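The position of the bin is a maintenance item, and it should be written down as one. Jornach has operated a bin-picking cell at its Movville site for long enough to have formed a view on the matter, and this essay sets out that view for the departments that will inherit similar cells.

Service plans for picking cells tend to be plans for the arm. They list the joints, the cables, the gripper fingers and the controller, and they assign an interval to each. The bin is treated as furniture. It appears in the purchase order and then disappears from the paperwork, although every pick the machine makes depends on where the bin stands and what shape its walls are in.

## What the present plan leaves out

In the first quarter of operation the Movville cell logged 108 stops. Dorota Kwiatkowski reviewed the entries and sorted them by cause. The largest group had nothing to do with the arm. The bin had moved by a few millimeters, and the taught positions no longer matched the sheet metal. Most shifts had dealt with this by adjusting the program. The correction worked until the next operator pushed the bin back to where it had been.

It is the opinion of this author that editing a program to follow a loose bin should not be permitted outside a planned service. A clamp takes less than a minute to tighten. A chain of small offsets, entered by several hands, can take a full day to unwind, and at Movville it did.

The objection most often raised is that a C-clamp is a temporary device and that a proper cell ought to have a bolted fixture. Tarmo Dzene of Paulauskas, the firm that installed the cell, has argued this in good faith on more than one occasion. He is right where a cell runs one product for years. The Movville cell changes bins often, and a fixture that needs tools and a drawing for each change will be left half fastened. A clamp that is checked is better than a bolt that is assumed.

## Wear on the walls

The second neglected item is the inside of the bin. Sloped walls bring parts down toward the floor, and they are also the first surface a gripper meets when an approach runs too wide. Scuffs and scratches are to be expected in service. What deserves attention is any change in them. A new mark in a new place is evidence, and cheap evidence, that something in the setup has shifted.

For this reason the site has stopped polishing its bins at service. The practice was well meant, and the bins did look better for it, but it erased the only record of contact the cell kept. Wiping off loose dirt remains acceptable.

## Recommended routine

The following routine is proposed for all cells of this type, starting in June. It applies after every bin change and after every 400 hours of running.

1. Empty the bin and look over all 4 sloped walls. Note new marks in the log, with their position.
2. Check every clamp by hand. Tighten it before the arm is powered, and do not compensate for a loose one in the program.
3. Follow the cables by eye along the arm to the gripper. Look for rubbing where they bend around a joint.
4. Place a small mixed load of sticks in the bin, 3 green and 3 reddish-orange, lying at different angles. Include one close to a side wall and one along the front edge, and run the picks at reduced speed.

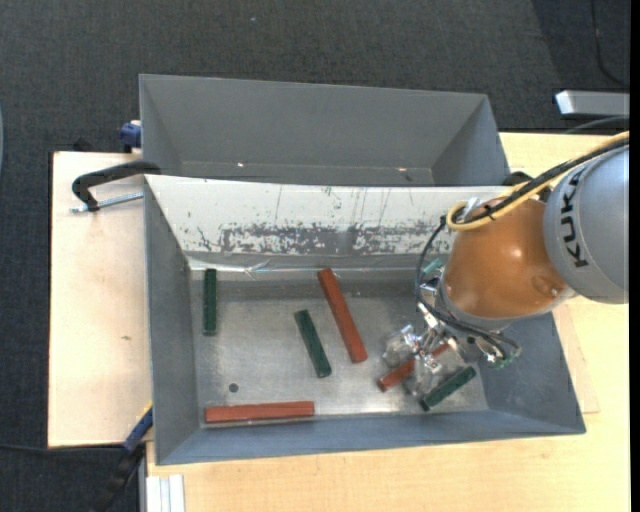

5. Sign the log only when the whole load has been picked without a program edit. If an edit was needed, return to step 2.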